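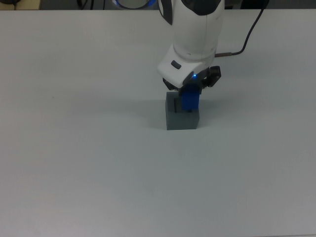

A light grey tabletop, Bench Room 2.

Shared calendar: bench bookings displaying one hour early
By Effie Menzies, Facilities Systems
October – 2 min read

Ticket 167
Status: Resolved
Priority: Normal

Reported: Staff at the Nisgate office advised that bench and meeting room bookings made through Pletura were displaying one hour early on the door panels. Bookings viewed in a web browser were correct.

Thursday, 9:10 am – Fault confirmed on 13 door panels. The booking server clock was checked and found to be accurate.

10:25 am – Panels restarted. No change.

11:40 am – Time zone setting on the affected panels found to be Brisbane, with daylight saving disabled. Panels on the Malik floor were set to Melbourne and were not affected.

1:15 pm – Time zone amended and the calendar cache cleared. A test booking for 2:00 pm displayed correctly on each panel.

Action required: Staff who moved a booking to compensate for the fault are asked to restore the original time. Recurring bookings have not been altered by this office.

Recent tickets
Ilo sign-in page times out
Visitor badges printing blank
Room capacity shown as 1000 in place of 100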